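El turno de noche

La emisora ocupaba la segunda planta de un edificio de la calle Teixeira, encima de una tienda de persianas. Custódio Vilela llegó a las ocho menos diez del domingo, colgó el abrigo y encontró a Osvaldo Nogueira sentado ya en la pecera, con el guion doblado por la mitad.

—Ha venido el exministro —dijo Osvaldo—. Está en el pasillo. No quiere agua.

El exministro se llamaba Adalberto Guimarães y había dirigido el Interior durante cuatro años. Ahora asesoraba a una empresa, Pivov, que vendía sistemas de control para puertos. Custódio lo había entrevistado dos veces y en las dos había salido con la sensación de haberle sujetado el micrófono.

El asunto de la noche eran los registros en el puerto. Desde el lunes se abría el equipaje de todos los pasajeros del transbordador, también el de los que lo tomaban a diario para ir a trabajar. El jueves la cola había llegado a 490 personas y un grupo de estibadores se había plantado delante de la verja.

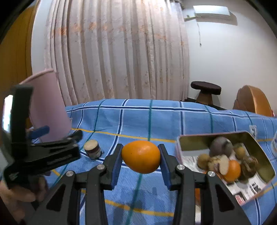 Una naranja entre las dos pinzas negras.

Custódio se sentó y se puso los auriculares. Al otro lado del cristal, Emerson Lins levantó la mano y bajó los dedos uno a uno.

—Señor Guimarães, buenas noches. Usted firmó el protocolo original. ¿Preveía registrar a todo el mundo?

—Preveía que se pudiera hacer.

—No es lo mismo.

—No, no es lo mismo —dijo Guimarães, y se calló.

En la radio tres segundos son mucho tiempo. Custódio miró el guion, donde había escrito la siguiente pregunta, y no la leyó.

—Mi hermana toma ese barco —dijo—. Limpia en el hospital. El martes le vaciaron el bolso encima de una mesa y perdió el turno.

Osvaldo levantó la cabeza. Aquello no estaba hablado.

—Lo siento por su hermana —dijo Guimarães—. Si me pregunta si ella es una amenaza, le diré que no. Si me pregunta cómo lo sabe el guardia que tiene delante, no tengo respuesta. Firmé un papel para no tener que darla.

—¿Cuánto cobra Pivov por cada arco instalado?

—Eso tendrá que preguntárselo a Pivov.

—Usted trabaja para Pivov.

—Tres días a la semana.

Emerson hizo el gesto de cortar para la publicidad. Custódio negó con la cabeza y Emerson dejó la mano en el aire, sin saber qué hacer con ella.

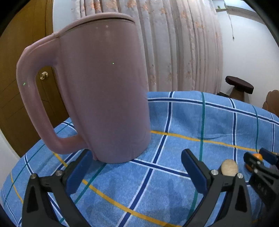
Siguieron once minutos más. Guimarães habló de un informe que le había entregado un técnico, Thulani Cele, antes de que se aprobara nada. Eran 216 páginas. El técnico recomendaba registrar por muestreo y calculaba que bastarían 80 guardias. Se contrataron 300. El informe se archivó y Cele pidió el traslado a otra ciudad.

—¿Lo leyó usted? —preguntó Custódio.

—El resumen.

—¿Y qué decía el resumen?

—Lo mismo, en menos páginas.

Cuando se apagó la luz roja, Guimarães se quitó los auriculares y los dejó sobre el guion de Osvaldo. Preguntó por dónde se salía. Emerson lo acompañó hasta el ascensor y volvió solo.

—Ha llamado el director —dijo—. Dos veces.

—¿Qué quería?

—La primera, que cortáramos. La segunda no ha dicho nada, ha colgado.

Custódio recogió el abrigo. En la escalera marcó el número de su hermana, que no contestó. Entraba a las diez y a esa hora estaría ya en la cola, con el bolso abierto en la mano para ir más deprisa.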